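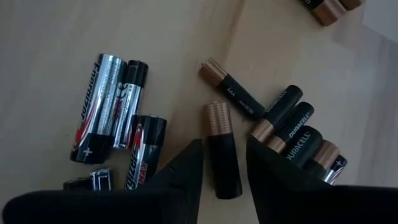

Sunday, October 29, 2023

I finally picked up my new ring on Friday. Getting it took longer than I planned, so I'm writing down how it went for anyone else shopping for a plain band and wondering what all the fuss is over sizes.

My old ring was yellow gold, 14 karat, and I wore it every day until this past March. By then the back of it had worn so thin that it bent when I carried grocery bags. The jeweler at the mall said she could put a new piece in the back, but the price was more than half the cost of a new band and the top would still be scratched up. I put it in a dish on the dresser and went without for the summer.

I started looking again in September. I wanted three things: a flat profile, a matte finish, and a metal that could be resized later. That last one ruled out a lot. Tungsten and ceramic can't be resized at all. Titanium sometimes can, but only a little, and most shops near me won't touch it. I tried on a tungsten band at a kiosk and liked the weight of it, but my fingers swell in hot weather and I have already changed sizes once in my life.

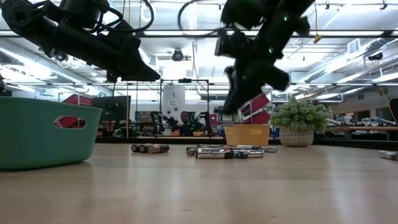

Two robot arms over a light wood tabletop.

The first place I ordered from was Vetura, which sells online only. They mail you a plastic sizer, the kind that looks like a little belt. I used it in the morning, got one answer, used it again after dinner, and got another a half size up. I went with the smaller one. That was a mistake. The ring came in a nice gray box, it went on fine, and then I had to run my hand under cold water to get it off. They took it back without any argument, but I paid the return shipping and the refund took nearly 30 days.

After that I decided to go to a person. Marion Cruickshank has a bench at the back of Ogilvie, the jewelry and watch repair shop in Mumwood. I had been in there before for watch straps but had never paid attention to the ring side. She sized me with metal bands, the wide ones, and told me that a wide ring needs to be a bit larger than a narrow one because it covers more skin. The belt sizer from Vetura is narrow and I had ordered a wide ring. She had me wear the sample for ten minutes while she helped another customer.

We also talked about finishes. I had it in my head that a matte ring would stay matte, and she said it won't. The high spots get shiny with wear and the polished rings get dull, so after a few years they end up looking pretty similar. She can redo the matte finish in a few minutes while you wait. She had an older ring of her own on and showed me the inside edge compared to the outside, and the difference was easy to see.

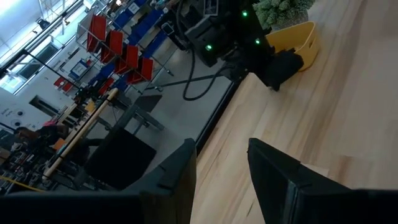

I ended up with palladium. It is a white metal, lighter than platinum, and it doesn't need to be plated the way white gold usually does. It can be resized, though it takes somebody who knows how to work with it. The band is flat on the outside and slightly rounded on the inside, which jewelers call comfort fit. I thought that was a sales term, but I can feel it when I make a fist.

The total was $1,468 with tax. That is more than I wanted to spend. The Vetura ring was a lot cheaper, and if it had fit I probably would have kept it and been happy. The price at Ogilvie includes one free resizing in the first 2 years, plus cleaning whenever I stop in.

I asked about engraving and decided against it for now. It can be added later, and I couldn't think of anything I wanted it to say. My husband suggested our phone number.

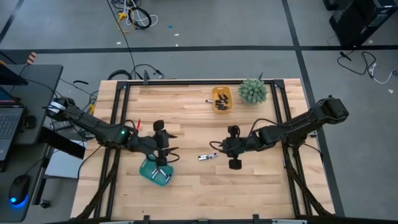

As for cleaning at home, Marion told me to use warm water, dish soap, and a soft toothbrush. I had bought a bottle of Flurow at the drugstore, the blue dip stuff, and she said to read the label before putting a brushed ring in it. I haven't used it. I may try it on some silver earrings that have gone dark.

I take the ring off for the gym and for gardening. The old one I never took off, and I think that is a big part of why it wore down the way it did. I put a small hook by the back door, so it has a place to go when I'm out in the yard.

The old band is still in the dish. Ogilvie offered me scrap value for it, and I said I would think about it. My sister thinks I should have it melted down with a pair of broken earrings and made into a pendant. I have an appointment to go back for a fit check in two weeks, so I'll probably bring it along and ask what that would cost.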